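Papers > Rorus > Section 4: Tracking front end

4. Masking the tool in the hand-held camera view
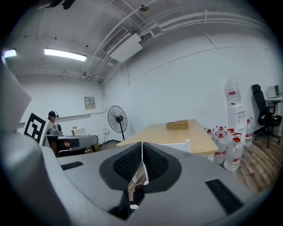

Why does a visual tracker need to be told which part of the view is its own gripper?

The tracker works out camera motion from points that stay fixed in the world. Points on the gripper stay fixed to the camera instead, so if they are kept they tell the tracker that the camera has not moved, and the estimated path comes out too short.

4.1 The problem

Rorus estimates the path of a hand-held gripper from its onboard camera and an inertial sensor. The front end finds corners in each image, follows them to the next image, and passes the matches to the back end, which solves for pose. Nothing in this chain knows what a gripper is. In the first version we relied on the outlier test in the back end to throw away matches on the tool. This was good enough in large, cluttered rooms. It was poor in small ones, where plain walls give few corners and the tool can supply a large share of the matches.

Figure 3 is a view of this kind. The gripper takes up the lower half of the image. Most of the housing is smooth and matte and offers the corner finder very little, but the edges of the two black slots on its upper surface are strong corners, and so is much of the mesh texture on the fingertip pads. Behind the tool is a small room with white walls. The usable structure in the background comes mainly from the pipes along the ceiling, the furniture and the floor planks.

The mesh causes a second fault. Its cells look alike, and a corner on one cell is easily matched to the cell beside it. Such a match shows a small, steady image motion, much like the motion of a distant point when the camera turns slowly. The outlier test is weakest against errors of this type.

4.2 Fixed mask

The simplest remedy is a fixed mask, drawn once for each gripper build and used for every image. We draw it with the fingers fully open and again with the fingers fully closed, and take the union of the two. The corner finder then ignores everything inside it.

The fixed mask removes nearly all corners on the housing, which is rigidly joined to the camera and does not move in the view. It is wasteful around the fingers. When they are closed, the union still hides the background on either side of them, and when they are open it hides the space between them. That space is often where the object being handled will be, and although the object is no use for tracking once it is held, the surface it rests on is useful up to that point.

There is also a maintenance cost. A fingertip pad that has been refitted at a slightly different angle will poke out past the mask. In our recordings from Lesulero this happened after a change of pads in April, and it was found only when the paths were checked by hand.

4.3 Mask driven by finger width

Stidatura, the masking module described here, replaces the union with a mask that depends on the finger opening. It has two layers. The body layer covers the housing and the parts mounted on it and never changes. The finger layer is a pair of outlines, left and right, each moved along a short curve in the image as the measured opening changes. The curves are fitted from labelled images for each gripper build.

We labelled 500 images by hand to fit and check the finger layer. The images were picked to spread evenly over the opening range. Labelling followed three rules:

The outline goes round the outside of each pad and not round the single cells of the mesh.
Any gap between the pads is left out of the label, however narrow.
Shadow on a part of the gripper is labelled as gripper.

The second rule was argued over. In Figure 3 the pads are pressed close together and a thin vertical gap runs between them, through which a sliver of floor and something white can be seen. A person labels this gap correctly. As a source of corners it is close to useless, as any corner found there lies within a few pixels of a pad edge, and the pad edge then moves across it. We kept the rule for the labels, so that they say what is in the image, and dealt with the gap in the software. After the two outlines have been placed, any strip between them narrower than the corner finder's patch is filled in and treated as gripper.

The outlines are then grown outward by a small margin. The margin covers three sources of error: play in the finger joints, delay between the opening reading and the image, and lens blur at close range. Of these the delay matters most. If the fingers are closing quickly and the reading is one image late, the outline trails the pad by more than the other two errors put together. We interpolate the opening readings to the image time, and widen the margin in proportion to finger speed.

4.4 People and other equipment

A mask for the tool deals with the tool only. Other things in view may move as well. On the left of Figure 3 a person in a dark cap and headphones is partly visible, with a grey robotic arm or gripper assembly in front of them. Either could move in the course of a recording, and neither is covered by Stidatura. We leave them to the outlier test, which copes well enough provided the tool has been masked first. The test assumes that most matches come from the fixed background. With the tool masked that assumption usually holds, even when a person takes up a fair part of what is left.

We tried adding a general person detector to the front end. It lengthened the processing time for each image and made little difference to the paths, so it is switched off by default.

The square marker on the upright panel, also on the left in the figure, is handled by a separate process. Markers of this type are used to fix the origin and scale of the map. The marker detector runs on the unmasked image, and its result is accepted only if all corners of the marker fall outside the mask. Running it on the masked image led to false rejections when the mask came close to the marker's white border.

4.5 Effect on the recorded set

The full set from Lesulero and Catacutan holds 2,894 recordings. With the outlier test alone, tracking was lost at least once in 344 of them. With Stidatura switched on and nothing else changed, it was lost in 44. The fixed mask came between the two but nearer to Stidatura, and for a gripper with no opening sensor we would still use it.

The recordings that still fail fall into two groups. In the first, the gripper is held close to a plain surface and there are too few corners outside the mask to solve for pose. Masking cannot help here and makes matters slightly worse, as the tracker reports a loss sooner. We prefer this to a smooth path that is wrong, which is what the unmasked version tended to give. In the second group, the opening reading drops out. Stidatura then falls back to the union mask of Section 4.2 until readings resume, and some recordings do not have enough background left to carry on.

4.6 Settings and checks

The mask for each gripper build is stored as a small text file holding the body outline, the finger outlines and the curve terms. The file name includes the build number, and Rorus refuses to start if this does not match the number stored in the gripper. This check was added after the change of pads at Lesulero.

Before each session the operator opens and closes the fingers once in front of any textured background. The software counts corners just outside the finger outlines that stay still in the image while the camera is moving. A high count means that part of a pad is showing past its outline. The operator is then asked to refit the pad or to load another mask file, and the sweep is repeated. The count is saved with the recording and is one of the fields used in the filtering step of Section 5.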